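Clenbridge Home Kitchens list
Subject: Re: Roll-up rack over the sink, worth it?
Date: Tuesday, July 11, 2023

> We're redoing the counter in October and I want a double sink.
> My question is about those racks made of metal rods that lie
> across the basin. Do they get in the way when you have a lot of
> vegetables to clean? Our kitchen is small and I don't want
> another thing to store. Also, is a tall faucet a nuisance?

We've used one in the Lambert Street kitchen for 2 years. It stays over the left basin almost all the time. Vegetables go in the right one, under the faucet. 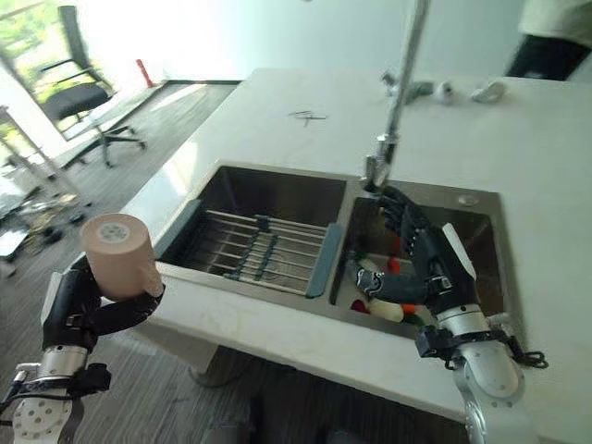 Rack on the left, radish and carrot in the right basin.

The rods are stainless and the end pieces are plastic. Ours came from Nisano and I paid a little under $200 for the rack and the sink together, on clearance. The rods wipe clean. The plastic ends collect grime on the underside, so take it off once a week and scrub them.

As for getting in the way, no, as long as you leave one side open. If you need both basins for a big batch of greens, lift the rack out and set it on the counter with a towel under it.

The tall faucet is fine. You can get a stockpot under it. It will splash if you turn it all the way up, and I'd want that in any kitchen with a deep basin anyway.
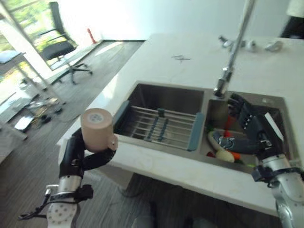

Vegetable prep

I put everything in the basin at once and take out the long things first, then carrots and peppers. Root vegetables get a brush. Small pieces end up in the corners, so check there before you run the disposal.

One thing to settle before October is the counter. A white top shows beet and carrot stains if you leave them overnight. Ours has a faint pattern in it, and that hides crumbs but does nothing for stains. Baking soda paste took out most of them.

I can measure the basins if you want the sizes.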